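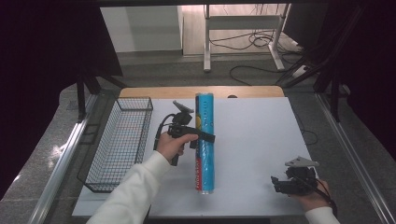 A tall lidded container at one of the white work surfaces in the packing hall, Killeck site.

Report of the visit to the Benier packing and storage center, Killeck

In August a group from the Sastry Institute of Household Studies visited the Benier packing and storage center at Killeck. The visit formed part of the Institute's review of how everyday household goods are sorted, packed and stored before they reach shops and homes. Seven members of staff took part. The group was received at 9:30 a.m. by Lâm Tô, site manager, who led the tour and answered questions throughout the morning.

The center

The Killeck site handles dry goods and small household items for 5 regional distributors. It was built as a furniture warehouse and was taken over by Benier after the previous tenant moved closer to the rail yard. The loading docks face north, and the packing hall lies directly behind them under a sawtooth roof, which gives the work tables even daylight for most of the year. At the time of the visit the center held 1,245 product lines. Mr. Tô explained that this total rises before the holidays, when gift sets are received and stored as separate lines.

Visitors signed in at the front office, left their bags in lockers and were given a short safety talk. The floor routes are marked in green for people on foot and in yellow for carts. The group found these markings clear, although the crossing beside dock two was partly covered by stacked pallets.

The packing hall

Most of the morning was spent in the packing hall. Work is carried out at tables, and small goods are gathered in baskets before they are packed. The group looked closely at one table, where a white work surface was laid over light wood. A long black wire mesh basket lay on its left side, with a tall cylindrical container standing upright near the middle. The container had a bright blue label and a translucent lid.

Containers of this shape received a good deal of attention in the discussion that followed. Mr. Tô noted that tall cylinders take up little table space but are easily knocked over, and that they travel poorly in a basket when laid loose among boxes. The practice at Killeck is to place them in the basket last, lengthwise, with the lid toward the far end. Lids are checked by hand before the basket leaves the table. Staff are asked to turn each label outward so that the product can be read without lifting it.

The wire baskets replaced solid plastic bins two years ago. According to the site, the change was made mainly for cleaning – crumbs and dust fall through the mesh and the tables can be wiped in one pass. Members of the group asked whether small items also fall through. The reply was that they sometimes do, and that sachets and loose caps are therefore still kept in closed trays.

Storage and labeling

The second part of the tour covered the storage aisles. Shelving is supplied by Vuver and can be adjusted in small steps, which allows tall containers and flat cartons to share a bay with little wasted height. The upper shelves are reserved for light goods. Each bay has a printed card showing the product name, the shelf life and the basket size to be used when the goods are picked.

The group considered the cards easy to follow, and two members requested copies for the Institute's teaching collection. It was observed that the oldest cards had faded near the windows. Mr. Tô confirmed that replacements were on order.

Discussion

The visit closed with a meeting in the canteen, where coffee and sandwiches were served. Questions centered on returns, damaged lids and the reuse of outer cartons. The center sets aside 900 cartons a month for reuse, most of which go back to the same distributors. Cartons that have been taped more than once are flattened and sent for recycling.

There was some difference of opinion on basket size. Several visitors felt that a shorter basket would be more comfortable to carry, while site staff preferred the longer form for goods that must lie flat. The center agreed to share its notes on the matter when the current review of table layouts is finished.

The Institute thanks Benier and the staff of the Killeck center for their welcome and for the time given to the group. A return visit by Mr. Tô and two colleagues to the Institute's demonstration kitchen is being arranged. Members who wish to attend should give their names to the visits office.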